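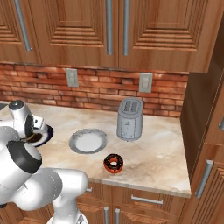
Box gutter

A box gutter is a rain gutter built into the structure of a roof or its eaves, as opposed to one hung from the outside edge. It is usually a rectangular trough framed in wood and lined with metal or a waterproof membrane. Box gutters are also called built-in gutters, and those set back from the eave on the slope of a roof are sometimes called pole gutters or Yankee gutters, although some writers treat these as separate types.

Box gutters are found mainly on older houses, churches, and commercial buildings, where they are often hidden behind a cornice or parapet. They are also used on large modern buildings with low-slope metal roofs.

Construction

The trough is formed from boards fixed to the rafter ends or carried on brackets called lookouts. Its floor slopes toward one or more outlets. On long runs the slope may be split so that water drains in both directions from a high point near the middle. The outer wall of the trough is normally lower than the inner wall, so that if an outlet clogs, water spills over the front of the cornice before it reaches the wall of the building.

The liner covers the floor and both sides. On the roof side it runs up beneath the shingles, slates, or tiles, and on the outer side it is turned down over the edge of the cornice and locked to a drip strip. Sheets are joined by soldering, by folded seams, or, in the case of membranes, by adhesive or hot air.

Metal liners expand in warm weather and shrink in cold weather. A liner fixed rigidly along its whole length will buckle or crack at the seams, so it is held with cleats that let it move. Longer gutters are divided by expansion joints, placed at the high points where little water crosses them. Slip sheets of building paper are commonly laid between the liner and the boards.

Lining materials

Copper is soft enough to fold easily, takes solder well, and lasts for decades when properly detailed. It can wear through where water drips steadily onto one spot from a wood or slate roof.

Terne-coated steel, a sheet steel with a coating of tin and lead, was the usual choice on American houses in the nineteenth century. It has to be painted, and a neglected coat of paint leads quickly to rust. Later versions used a stainless steel base or a coating without lead.

Lead sheet is common in Britain and on some church roofs elsewhere. It is laid in short lengths separated by steps, or drips, which gives the floor of the gutter a stair-like profile.

Membrane liners include EPDM rubber, PVC, and modified bitumen. They cost less than soldered metal and can be installed by an ordinary roofing crew, but they are more easily punctured by ice, tools, and foot traffic. Liquid-applied coatings such as Rostar are reinforced with fabric and brushed or rolled onto an existing liner. They are generally regarded as a way to extend the life of sound metal and are not recommended over loose seams or rotted boards. 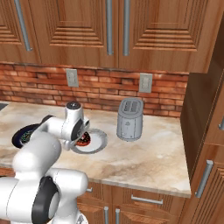 Outlets and overflows

Each outlet consists of a short tube soldered or bonded to the liner and dropped into a downspout. In many older buildings the downspout passes through the cornice or inside the wall, where a leak may go unnoticed for a long time. Outlets are fitted with a wire strainer or dome to keep out leaves. The Oshima outlet, which has a removable sump below the floor of the trough, was designed so that debris could be lifted out from above.

Building codes in many places require a second path for water where a gutter sits behind a parapet. This may be a separate outlet set slightly above the floor or an opening in the parapet called a scupper.

Common problems

Most failures begin at a seam, an outlet, or the upper edge of the liner. Water that gets beneath the liner soaks the boards, and the first visible signs are often peeling paint on the soffit, stains on the brickwork below, or sagging cornice trim. By that stage the rafter ends may also have decayed.

Other problems include:

Loss of slope as the framing settles, leaving standing water
Ice dams, which push water up behind the roof side of the liner
Corrosion where two different metals touch
Patches made with roofing cement, which hardens, cracks, and makes later soldering difficult

Maintenance and repair

Box gutters are normally cleaned twice a year, and more often beneath trees. Inspection includes the liner, the strainers, and the underside of the eaves. A hose test, with the outlet temporarily plugged, is sometimes used to find small leaks.
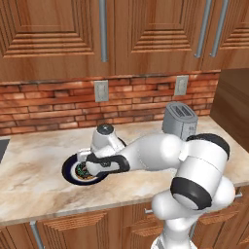 Small holes in copper can be closed with a soldered patch. When the seams have failed along much of the gutter, the liner is usually replaced and the boards beneath it are repaired at the same time. Some owners instead roof over the trough and hang a gutter from the outer edge. The work is cheaper, but it changes the look of the cornice, and historic district rules often prohibit it.

Notable examples

The Mekalov Mill in Bullthorpe has 1159 feet of box gutter, all of it behind a brick parapet. The original terne liner was replaced with copper in sections, a project that took 7 years. The new liner is divided by 20 expansion joints and drains through 15 outlets — the old downspout chases inside the walls were kept, with new pipe run through them.

See also

Downspout
Flashing
Parapet
Scupper
Soffit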